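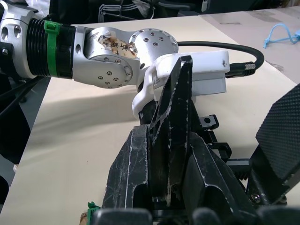
Gudrun Hinrichs wants the cable looked at before the fingers this time, so I've swapped the order on the Trimden cell sheet. Fine by me!

1. Power off, both arms — OK. Did this first, obviously.

2. Cable into the white bracket. OK. Knurled collar is finger tight, and I ran my hand along the whole loop (no nicks that I could feel).

3. Green cable tie on the ribbed collar. OK, leave it alone please.

4. Tape label on the elbow. Needs redoing. It's brown and peeling and I'd like a proper tag on there before January.

5. Joint disc screws. OK, all snug. I went round them twice, it's only 2 minutes more.

6. Gripper fingers. Watch. Lots of white scratches and chipped edges on the black one, though the knurled pad still grips nicely. Nerkley quotes up to 3000 hours on a set and we're getting on a bit, so I've asked for spares.

7. Toothed rail. Brush it out, no grease!

8. Slow run, 10 cycles. Still to do, after lunch.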